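Fellum bench cell: progress report to Biltine, April

Prepared by Sotiris Psarras

The two-arm cell is set up and in use on the candle task. Both grippers were stripped and refitted this period. We logged 92 runs, against almost 28 in the last report.

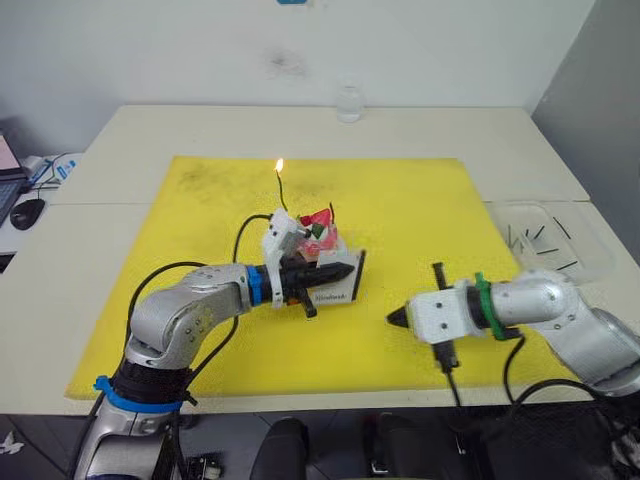
Left and right arms over the mat, candle lit.

Wrist cables remain the main wear item. Two were replaced on the right arm after chafing near the collar. The new ones have more slack – we are watching whether the loops catch on the table edge.

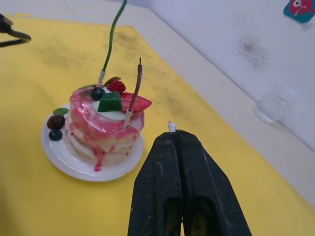 Wrist view of the gripper beside the plate.

The gripper fingers are scuffed but still usable. They are wiped down before each session and checked for play. New ones are on order from Hevulgate under part 2068.

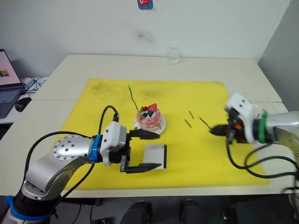
Both arms at the mat, dark sticks to the right of the cake.

Wrist zero is now checked every morning before the first run. The left arm needed a small correction in its elbow joint; the right has held.

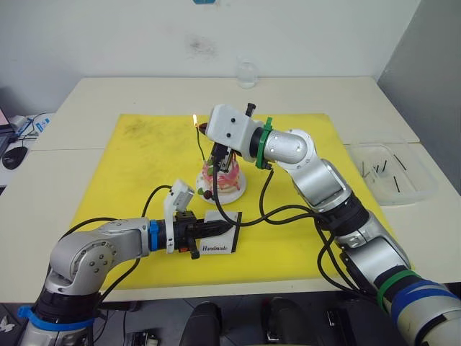 Left gripper at the "Handmade" card, right gripper above the cake.

Next period: fit the new fingers, add a cable clip at each wrist, and clean or replace the mat. No change to the budget is requested.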